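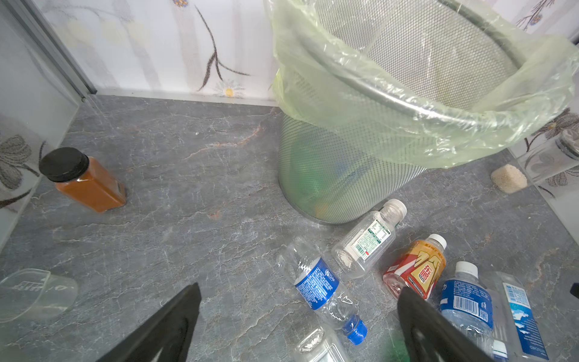
September, 7:40 in the morning. Second week of the stain trial for the Prurnadero floor cleaner. Lieselotte asked me to write down how we choose the test powders, so that whoever takes over the bench from me does not begin from zero. We want kitchen stains that people really have at home, and ground spices are the worst of them. A plastic jar of orange-brown powder, like the one lying on its side on the gray marble-patterned floor, is the type of product I mean: the color goes into a light joint very fast, but on a gray pattern with rust-orange veins the eye can miss it. For this reason I judge all samples on plain white tile first, and on patterned tile only after.

Method as of today:

- 3 g powder, 28 ml warm water, stirred one minute
- spread on the joint with a flat brush, left until noon
- cleaner diluted 1:100, ten strokes with the soft pad, no pressure from the arm
- rinse, dry, compare with the untouched tile under the north window

Batch 2219 gave a pale yellow ring on all the turmeric joints. The paprika came off well. Gunther thinks the ring is from the oil in the powder and wants a longer contact time. I am not convinced – the cumin is also oily and it left no ring. I will repeat with the same powder and distilled water, to exclude our tap water, which is very hard.

The Vogler pads are finished. Eduardo has ordered more, but they come from Tindmont and this takes time. Please do not replace them with the green ones, they scratch the glaze and then the old results cannot be compared.

Sanding paper for the joint edges: 3000 grit, second drawer. I had written the wrong grit on the September sheet, corrected now in pencil.

To do: ask Loretta if she still has the sealed joints from spring. Label the turmeric tiles on the back side, the front labels fall off in the rinse.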